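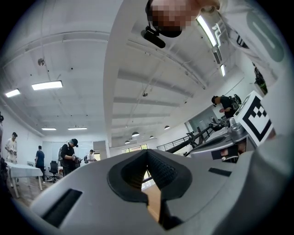 Gray hoodie, green lettering, wooden floor.

Get the table right and leave the rest alone. That's my whole argument, typed fast before the 10 people who share our floor vote on new furniture.

The quote from Gasetti is 1171 for a "collaboration surface". White, glossy, shows every crumb. Why? We have oak-colored wood already. Wipe it down, done. Mohsin Kazmi wants the new one becuase it photographs well - fine, but who eats lunch in a photograph. 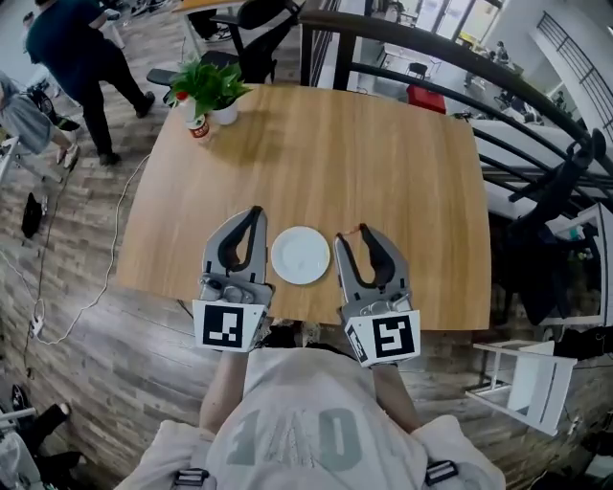 The table, with a small white plate on it and the plant in its corner.

A plate, a plant, a chair that rolls. Enough for a work table. I'd put 20 toward a second plant tomorrow. Arnout Mertens says wood stains. So it stains! Sand it in April, move on.

If there's money burning a hole, look up. Flourescent tubes and black dome lamps over one room, two ideas fighting each other.
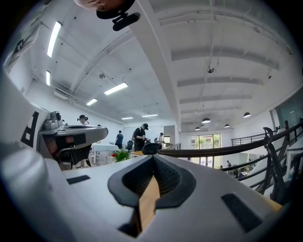
White beams, tube lights to the left, black pendants to the right.

Pick one. I'd keep the pendants and spend 200 on warmer bulbs - softer on the wood, softer on us at the end of a long day. Vote no on the table.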